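Open day at the Prokcombe laundry and kit room

I'd wanted to see the Prokcombe kit room for years, and it was a treat!

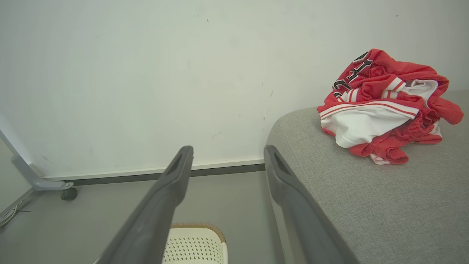

Tia Hartley wrote to me afterward that red is the worst color to wash with white trim, and she'd never let the two sit in a pile overnight. Well, the people at Prokcombe agree with her (cold water, inside out, no exceptions).

They look after 2,000 jerseys for 80 clubs, and I got to try the folding myself. Sleeves back, sides in, then up from the hem so the lettering stays flat. My first 4 were hopeless, but the fifth got a nod from Parviz Tehrani, and I was thrilled.

The mending table was my favorite stop – drawers and drawers of striped trim, all sorted by width, and a woman matching thread by eye faster than I could find my glasses. Doors open again in November. Go early, the mending talk fills up, and wear shoes you can stand in.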